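Bromau House: how we got on in September

Hello all at the Plendamon Fund,

I promised you a proper update once the move-in packs were under way, and they are! September was mostly sorting and shopping. We've now spent the first £300 of the grant, nearly all of it on cleaning things and bedding, and I've sent the receipts over separately (sorry about the crumpled ones).

We've been using the beds upstairs for laying things out before they get bagged up, as the kitchen table was always wanted for something else. It's kinder on the back too. Bottles are a nuisance to pack, I've found – they roll about, and the big ones take up half a bag on their own.
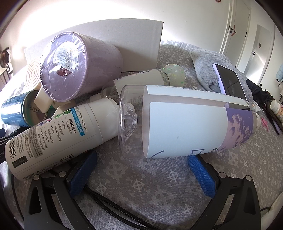

Bottles on the snowflake bedcover, with a lavender container still in its clear film.

Some of what we were given has labels in Chinese, so I'm having those translated before anything goes out. I'd like each family to get a little card in plain English saying what each thing is for. That's held us up a bit, but I'd rather be slow than have somebody put the wrong stuff on a worktop.

Two rooms at Dromden Road are ready now, beds made and cupboards wiped out. The next job is the landing cupboard, where the spare duvets live (it's a squash in there!). I'd like to put the second £300 towards towels and storage boxes, if you're happy with that. Could you let me know before I order?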